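Search this site Search for: Go

How I re-cover a tired old ring binder with bookcloth

I've got a shelf of ring binders from my uni days and the cardboard in them is still perfectly good, it's just the plastic skin that has gone sticky and split along the spine. Chucking them seemed a shame, so I started re-covering them in cloth, and now I do it for recipes, knitting patterns, the dog's vet bills, you name it. It's an arvo's work plus a night under weights.

You'll want bookcloth with a paper backing (plain cotton lets the glue soak through, ask me how I know), PVA, a wide brush, a bone folder, a metal ruler, a sharp knife and a pile of scrap paper. My cloth is the ribbed sort from Lusten, which comes in some lovely moody colours. Any paper-backed one will do.

First, strip the binder. Slit the plastic on the inside edge and peel it back. The ring mechanism is held on with rivets, and I leave it right where it is because I've never once got it back on straight. Give the boards a light sand if there's any gunk left on them.

Now lay the binder open and flat on the wrong side of the cloth and trace around it. Add 2 cm on every side for the turn-ins. I used to be stingy here and regretted it every single time! If your cloth has a rib or stripe, decide which way it'll run before you cut, and check it against the ruler at both ends.
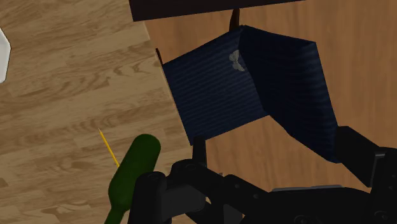
Glue one board at a time. Brush from the middle outwards, thin and even, right to the edges, then lay the board down on the cloth and flip the lot over so you can smooth it with the bone folder through a bit of scrap paper. Swap the scrap paper often — one gluey corner will wreck your good side.

The spine is the fiddly part. Don't pull the cloth tight across it. Push it down into both hinge grooves with the edge of the folder, then close the binder gently and open it again while the glue still has a bit of give. If the cloth strains or puckers, lift it and have another go. You've got a few minutes.

For the corners, snip each one off on the diagonal, leaving a gap of around 3 mm between your cut and the tip of the board. Fold in the top and bottom first, tuck the little ear of cloth down with your fingernail, then bring in the sides.

Line the inside with any nice heavy paper. I had half a roll of Urrego drawer liner left over from the kitchen and it's been great, though you do have to cut it in pieces to go around the rings.

Then baking paper on both sides, a board on top and the heaviest books you own along the covers, keeping clear of the rings. Leave it overnight. Mine go under the old street directories, and I try very hard not to peek before breakfast.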